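Folding jeans, and other things I've had opinions on this week

October 2025

So the big wardrobe sort-out has finally happened. I've been threatening to do it since July, when the rail in the spare room gave up and dropped everything I own on the carpet, and I've been living out of two heaps ever since. One heap was clean. I was fairly sure which.

I started with the jeans because jeans are the worst. They're heavy, they take up a silly amount of drawer, and if you hang them they get that ridge across the knee from the hanger (or the leg slides off in the night and you find it in a puddle on the floor). I'd been stacking mine in a pile, big flat squares, and every time I wanted the pair at the bottom the lot came out like a landslide. I must own more black ones than anything else. I buy a pair, love them, panic that the shop will stop making them and buy another, and then they all fade differently and I can't tell in the morning light which are the smart ones.

My friend Lawal Ugwu has been on at me for ages about standing clothes up in the drawer instead of laying them down. He does it with everything, even tea towels. I said it looked like too much faff for a person with a job. He said it took him less time than I spend looking for socks, and I couldn't argue with that, so I had a go.

The way I do it now — after a few goes that looked more like a dropped sandwich — is this. Do up the button and the zip. Lay the jeans out and smooth them properly with your hands, pockets included, because a bunched-up pocket lining makes a lump that never goes away. Fold one leg over the other with the back pockets on the outside. There'll be a pointy bit sticking out at the crotch seam, so tuck that in to get a straight edge. Then bring the hems up towards the waistband, stopping a bit short of it, and flatten it again. 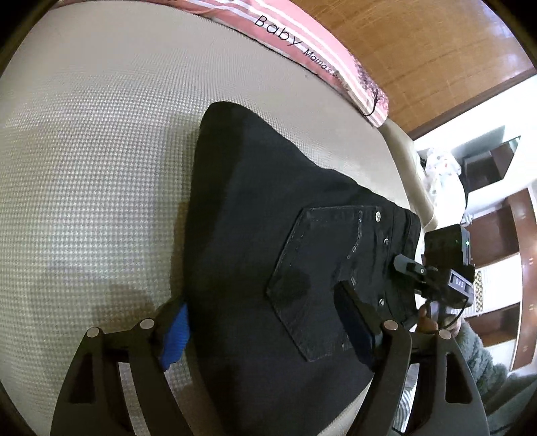
After that you fold the whole thing in thirds, and you should end up with a fat little parcel that will stand on its own end. If it flops over, it's usually because you've left air in it. Press harder! Skinny ones behave beautifully. Wide legs are a pain and I fold those in quarters and wedge them at the back where they've got something to lean on.

A note on where to do it. The bed is too soft, I find, and the duvet swallows the edges. The ironing board is too narrow. I like something with a bit of padding that doesn't sink, at a height where I'm not bent double, and I put the radio on and get into a rhythm. The first evening I did the whole lot in the time it took to listen to a play about lighthouse keepers that I didn't follow at all.

The drawer itself is from Flirkwood, part of a chest I got second-hand, and it's deeper than it is useful. I bought a set of 4 fabric dividers from Cluvia to go in it, and they're fine, a bit floppy at the sides until they're full. One has already come unstitched in a corner. I mended it with black thread, which doesn't match. Black jeans in the first, blue in the second, the gardening and painting ones in the third, and the last one is for pairs that don't fit at the moment and that I'm not ready to discuss.

I did get rid of some. Two pairs went to the charity shop and one pair, the ones with the knee that went at my cousin's barbecue, I've kept for patches. I know, I know. But good denim is hard to come by and I have plans for a peg bag.

Washing, while I'm on the subject, as a couple of you asked last time. Inside out, cool, with other dark things, and I don't put them in the dryer any more. I've been using the Filura dark wash liquid, which smells a bit like a swimming pool café but seems kind enough. I hang mine by the hems so the weight pulls the creases down. You'll still get a pale line wherever they bend most, and I've stopped minding that. New black denim always looks a bit stiff and pleased with itself to me.

T-shirts next. I've got up to 67 of them by my reckoning, and a good few are from fun runs I didn't run. Lawal says they fold into a parcel about the size of a paperback. I'll report back when I've cleared enough of the clean heap to find the other end of the bed — and if anyone knows what to do with big jumpers, please put it in the comments, as I've got nine and one shelf.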